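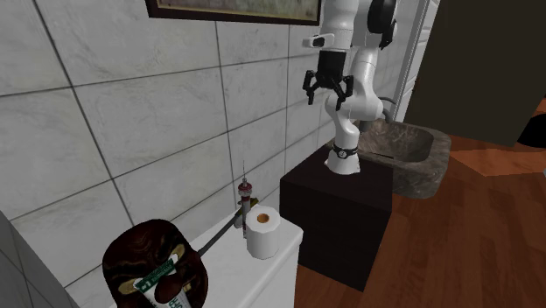 How to build a cluttered-room test for a simulated arm, and believe the number it gives you

The first success rate I ever reported from simulation was very high and completely worthless. I had trained a pick policy on a gray table with a gray wall, tested it on the same gray table with the same gray wall, and written the result in bold. Najwa Hamdan, who had the desk across from mine, asked what would happen if someone painted the wall. I said it would be fine. We painted the wall.

What follows is the procedure I use now. It assumes you already have an arm that loads without exploding, a policy that does something, and a room you can fill with objects. My scripts are called Jillia and the room generator is called Drikero, but any simulator that lets you set poses from a file will do.

Step 1. Pick a room the policy has no business being in

Kitchens and tabletops are overfished. I like bathrooms. The one used for this page has a marble-patterned tile wall, a wooden floor, a stone basin and a toilet tank whose flat lid makes a perfectly good work surface if you have no shame. The arm sits on a plain dark pedestal between the tank and the basin, which no plumber would approve.

Tile is useful for a dull reason. The grout lines are strong straight edges that have nothing to do with the task, and a policy that has been quietly navigating by the edge of a table will grab onto them like a handrail.

Step 2. Mount the arm and check the reach before anything else

Put the base where you want it, then sweep the gripper over the work surface on a coarse grid and save every pose the solver can reach. Do this with the surface bare. I once ran 700 episodes before noticing that the target spawned behind the arm's elbow in a good share of them. The policy was being graded on an impossible exam and I was writing paragraphs about its "failure modes."

Throw out unreachable spawn poses now. If you throw them out later, after seeing the scores, you will find yourself being generous.

Step 3. Choose one target and several nuisances

My target is a roll of toilet paper standing on end. It is wide, pale and forgiving, and against a white lid it is harder to find than you would think. Around it go the nuisances: a slender bottle with red bands and a red cap, a dark gray rod lying at an angle, a toothpaste tube, and a dark brown carved piece a bit like a mask.

Choose nuisances that are annoying in different ways. The bottle is tall and close to the roll, so a lazy sideways approach will clip it. The rod lies low and diagonal. The carved piece is there for its texture and its curves, and for the pleasure of seeing "mask_contact" in a log file.

Step 4. Fix the start pose

Start every episode from the same hover: gripper open, fingers pointing down, well clear of the objects. It is tempting to randomize this too. Leave it for a second experiment. If the layout, the lighting and the start pose all move at once, your score will drop and you will have learned that robots are hard.

Step 5. Randomize in layers

I use four layers, and I turn them on one at a time:

Layer A: target position only.
Layer B: target plus nuisance positions.
Layer C: all of that plus light direction and brightness.
Layer D: all of that plus wall and floor materials.

Run 40 episodes for each layer with each of 11 random seeds. Keep the seeds in a text file. Use the same seeds for every policy you compare, including the one you secretly hope will lose.

Step 6. Decide what counts before you press go

Write the success rule in one sentence and put it at the top of the config. Mine: the roll is lifted clear of the lid, held for 2 seconds, and no nuisance has fallen off the tank. Without the last part, a policy can bulldoze the whole lid, come up holding the roll, and receive full marks.

Log contacts separately. A grasp that nudges the bottle and a grasp that doesn't are both successes under my rule, but I want to know which I have.

Step 7. Read the layers as a staircase

Plot the success rate for A through D with a dot for each seed. Skip the single average. You are looking for the step where it falls off.

My Durnivley policy, trained on plain backgrounds, held up nicely through A and B, sagged a little at C, and at D went down like a piano. So clutter was never its problem. It had learned the wall. The Tabrizi version, trained with random materials, came out a bit worse on A and hardly moved after that. I spent most of May trying to get the A score back and succeeded mainly in losing the D score — you may wish to skip that month.

Step 8. Watch the failures, all of them

The plot tells you where to look. Then you have to sit down and look. Play each failed episode at normal speed, write a few words beside it, and only group them once you have finished. My list had "closed on air above roll" so many times that I stopped blaming the policy and checked the gripper offset in the config. It was wrong. I had typed it in myself.

Rerun everything after a fix like that. Yes, all four layers.

Comments

pelletier_k: Do you resample a layout when objects spawn overlapping, or let the physics push them apart?

Author: Resample. Letting physics sort it out fires the toothpaste across the room, and then it counts as a fallen nuisance before the arm has moved.

mossgrid: Tried this with our own policy and the staircase fell off at Layer A. Is there a Layer before A?

Author: Don't randomize anything and see if it can do it once. I have been there.

tam_oduya: Posting 04/02/2025 so I remember when I gave up on averages. The dots per seed were ugly. One seed was carrying the entire paper.

rhubarb9: Why is the success rule so strict about the lid? A bottle that tips over but stays put seems worse than one that slides off neatly.

Author: Fair. I log tipping as a contact and leave it out of the rule. You could add an angle limit, just put it in the config before the run.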